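Come and drive for us this June! Paid sessions, no experience needed

If you have ever steered a video game character down a hallway and been a little too pleased with yourself for not bumping the furniture, we would love to hear from you. Altden is looking for people to help teach our learning system, Flustivel, how to get from one room to the next, and the best way we know to teach it is to let it follow along while a real person does the job.

All of the work is done in a simulated house, on a computer, at our office in Buritmont. You sit down with a pair of hand controllers, you see what the robot sees, and you take it through short tasks: go through a doorway, pull up beside a wall, reach for a knob, back out again. Each run is saved as one example, and we are hoping to gather 956 of them before the end of summer. Some will be lovely and smooth and some will be clumsy, and we keep the clumsy ones too, so please don't worry about being good at it.

A session lasts two hours with a break in the middle (there is coffee, and usually something baked). We ask everyone to come for 9 sessions, spread over as many weeks as suits you, and we pay $600 when you have finished all of them. If you have to stop early you will be paid for the sessions you did. Sunday afternoons are open for folks who work during the week.

You should be 18 or older, able to use both hands, and comfortable looking at a screen for a while. Glasses are fine. If you tend to get motion sick from games, let us know when you write and we'll set up a short tryout first. We would especially like to hear from people who don't think of themselves as technical!

To sign up, stop by the front desk at Altden, Antwi Building, Room 208, or call and ask for the driving sessions. Tell us which days you're free and whether you're left-handed, and we'll get back to you within the week. 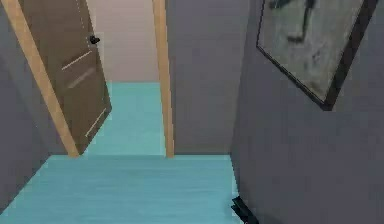 Altden Community Bulletin, Issue 9, page 4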